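Open Day Walk-Through Checklist, Demo Room
My comments after each line. I did this at 8 in the morning with a coffee in one hand, so forgive the spelling.

1. Visitor line taped on the floor: OK
We had 40 people sign up, in groups of 15 at most. Please don't let a bigger group in just because they ask nicely (I know, I caved last June).

2. Emergency stop within reach of the host: OK
Pressed it, it stopped, reset it. Dralletti wants this done again before each group and I'm all for it.

3. Exits and hallway clear: FIX
Somebody parked the Bruko crates right by the side door. They need to move before we open!

4. First aid kit: OK
I topped up the bandages.

5. Signs: FIX
The "Do not touch" sign is great, but it's at my eye level and we're expecting kids. Hang it lower.

6. Host briefing: OK
All 4 hosts have read the Xolalpa sheet. One asked if visitors can shake hands with the robot. No, sorry!

7. Cabinet and binder demo: OK, with comments 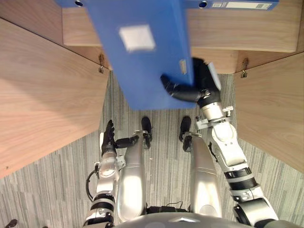
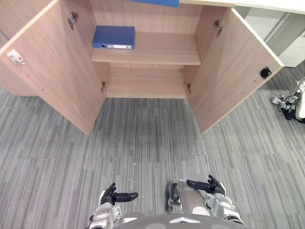

My big worry with the Bista routine has always been fingers, and I mean the visitors' fingers. People love to lean in and help, and a kid will grab a door before you can say a word. With both doors swung wide open like that, they stick out well past the shelves, so I want the tape line measured from the door edges and moved back another 18 inches. Same goes for the binders: they're big ones, and I don't want anybody's toes under one if the grip slips. Host stands to the side, never in front, and no reaching past the robot to straighten things up between runs.

8. Recheck after lunch: still to do
I'll initial this one when the crates are gone.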